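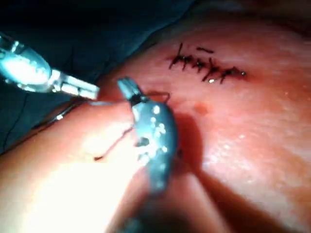 Mellcombe, July

1/ Suture practice, late shift. I have been learning to close a straight line for long enough that I now judge other people's hems on the bus.

2/ Seven stitches in that row. Before the row there was a lot of muttering, which the row does not show. Rows are discreet like that.

3/ For anyone following since the knitting years: yes, it is still string. The string is now black, thinner, and has opinions. Leave a tail too long and it wanders into your next loop. Leave it too short and you get to start the knot again while someone more experienced breathes near you.

4/ The someone in question is Hường Doãn, who teaches the evening skills block and has one correction, "smaller," which she applies to bites, loops, elbows and, on one occasion, my lunch.

5/ Things I believed before this course: the hard part is the needle. Things I believe now: the hard part is the loop. You lay it over, you go to pick up the other end, and the loop has quietly become a different loop.

6/ Also the tail. There is always a tail lying across the skin exactly where you were planning to be next. I have moved the same tail so many times we should be on the same insurance.

7/ Spacing. Mine used to look like a fence put up by two brothers who weren't speaking. Thảo Nông suggested I stop looking at the stitch I'm making and look at the one I just made. Infuriatingly good advice. I thanked her the following day, when I could manage it.

8/ A reader in Ovbridge asks if you pull it tight. You do not. You bring the edges together so they touch, and then you stop, and then you sit on the part of your brain that wants one more tug. Puckering is what happens to people who tug. I have puckered widely.

9/ Same reader asks whether this has made me better at sewing on buttons. I spent 28 minutes on a coat button last night, tied it with a knot suitable for a major organ, and attached the coat to my sleeve.

10/ My logbook wants 17 signed-off closures by the end of the block. I have 13. The logbook has a column headed "reflections," and in it I have written "smaller" 13 times, and Hường has initialed every one.

11/ Back on the bench at 7 tomorrow evening. Knots again. If you're on the Kitville bus after that and a woman is staring at your hem, it's fine, your spacing is lovely, but that tail needs trimming.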